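4. Setting up the Pimard kitchen scale

Choose a flat and hard surface for the scale. A countertop is good, a tablecloth is not. Keep the scale away from the stove, as heat can change the reading.

1. Open the battery cover on the bottom and insert the 4 batteries.
2. Turn the scale over and wait until the display shows 0.
3. Press UNIT to choose grams or ounces.
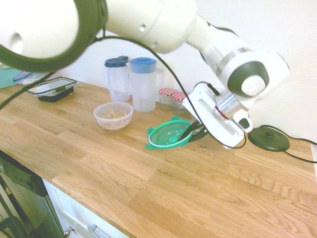
4. Hold ZERO until the display blinks, then place the calibration weight in the middle of the plate. The display must show 440 g.
5. Remove the weight when you hear the short tone.

Note: To weigh food in a container, put the empty container on the plate first and press ZERO. The weight of the container is then left out – also after you take it off and put it back.

Caution: Do not put the scale in water. Clean the plate with a soft damp cloth only.

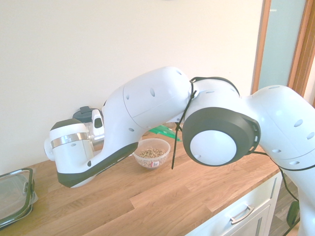 How often must I calibrate the scale?
Calibrate it after each battery change, and again if you move it to another room.

If the display shows E67, the batteries are low. Replace all of them at the same time.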